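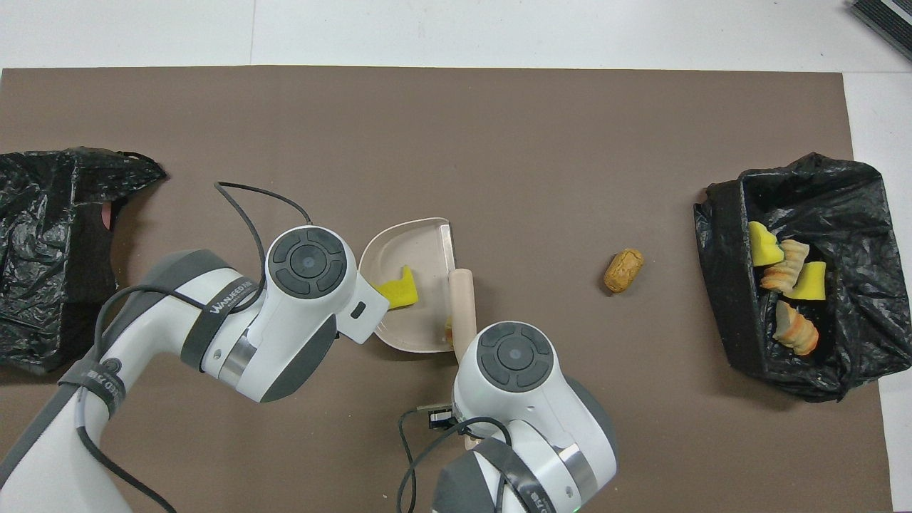

Teaching by Demonstration
Handout 4: Hand Guiding and Remote Control

Read this before the Thursday lab. Bring it with you, since the checklist near the end is the one we use at the bench.

1. What we mean by a demonstration

A demonstration is one complete run of a task, performed by a person through the robot, with everything the robot senses and does recorded along the way. At a minimum we store joint positions, gripper opening, the camera images, and a time stamp for each. A policy trained on these records learns to produce the next action from the current images and joint positions.

The person is called the operator. The operator does not write any motion code. The quality of the data depends on how the operator moves, where the operator looks, and how the table is set up at the start.

2. Two ways to give a demonstration

Hand guiding. The operator takes hold of the arm and moves it directly. The motors are set to a compliant mode so that the arm carries its own weight and gives way under a light push. You feel contact through the arm, which helps with wiping, scraping and inserting. The drawback is that your hands and body can end up in the camera images. The robot will not see them when it runs alone, and a policy can come to depend on them. Guiding two arms at once is also tiring.

Remote control. The operator moves a separate input device and the robot follows. The device can be a pair of small leader arms, a handheld controller, or a spacemouse. The images stay clean, and two arms can be run together without much strain. You lose most of the sense of touch. New operators press too hard on the table for the first few sessions and should be told so early.

In the Wumden exercises we use hand guiding for single-arm tasks and remote control for two-arm tasks.

3. Worked task: sorting with a dustpan and brush

The two-arm task for this unit is table cleanup. Loose items lie on a brown mat between the arms. One arm holds a small beige dustpan, the other a brush with a cream-colored handle. Items are swept into the pan, and the pan is emptied into an open black garbage bag at the right of the mat.

We use yellow sponge pieces, striped spiral pieces that look like pasta or pastry, and a tan, crinkled piece that looks like bread. They behave differently. A sponge piece is light and springs back when the brush pushes on it. A lumpy piece rocks or turns before it slides. A spiral can roll. An operator who learns on one kind of item only will be surprised by the others, and so will the policy.

The task breaks into these phases:

Approach. Bring the pan down with its front edge on the mat and the brush on the far side of the item.
Sweep. Move the brush toward the pan and keep the pan still.
Lift. Tilt the pan back before raising it, so that the load moves toward the handle.
Carry. Take the pan over the opening of the bag.
Empty. Tip the pan until it is clear, using the brush if something sticks.
Return. Bring both arms back to the starting position.

The sweep is where most beginners go wrong. They move both hands toward each other, as people do at home. That works, but the meeting point changes every time and the policy has trouble learning it. Hold the pan still and let the brush do the moving.

Emptying needs patience too. Wait until you can see in the wrist camera view that the pan is clear. If you leave early on some runs and late on others, the policy has no consistent signal for when the phase is over.

4. Varying the start

If every run starts with the same items in the same places, the robot learns those places. Before each run, change the position and angle of the items. Leave a few pieces in the bag from earlier runs on some starts and begin with an empty bag on others. Open the bag a little wider or narrower. Do not change the lighting and the table on the same day, or you will not know which one caused a drop in the results.

Keep the starting pose of the arms the same.

5. How many runs

For a short single-arm task, 30 good runs are enough to see whether the setup works at all. For the two-arm cleanup task the class collects 400, shared among the groups. Do not try to record them in one sitting. Speed goes up as operators get comfortable and care goes down with it, and the two halves of a long session can look like different people made them.

Record at a steady, moderate pace. Slow is fine. Stopping in the middle of a motion to think is not, because the pauses go into the data and the robot will copy them.

6. Which runs to keep

Keep a run with a small correction in it, such as a second sweep after the first one missed. Corrections show the robot how to recover.

Throw out a run if an arm hit a joint limit, if a cable caught on the tool or the pan, if somebody reached into the workspace, or if a camera dropped out. Mark it as discarded in the log with a one-word reason. Do not delete the file.

One group in the Mazza unit kept everything in its first set. Of 53 runs, 17 had a cable dragging across the mat, and the trained policy swung its wrist wide on every approach. Taking those runs out and training again fixed it.

7. Bench checklist

Emergency stop tested, within reach of the operator
Cable slack checked through the full range of both wrists
Straps tight on both arms
Camera views open and updating
Mat flat
Bag open, front edge folded down
Tools firmly gripped before recording starts
Log sheet open, operator initials entered

8. Questions to prepare

Come ready to talk about these. Short notes are enough.

Why might a policy trained on hand-guided data fail when the camera view is otherwise identical?
In the cleanup task, which phase depends most on the wrist cameras, and which could be done from the head camera alone?
Suppose the robot sweeps well but tips the pan short of the bag. What would you look for in the data before recording more?
Two operators sweep in opposite directions. Would you combine their runs? Say what you would check first.

Reading for next time: the Nadeo lab notes on action chunking, sections 1 and 2. The Kestora notes on leader arm calibration are optional, but groups that have the remote control station first should look at them before they come in.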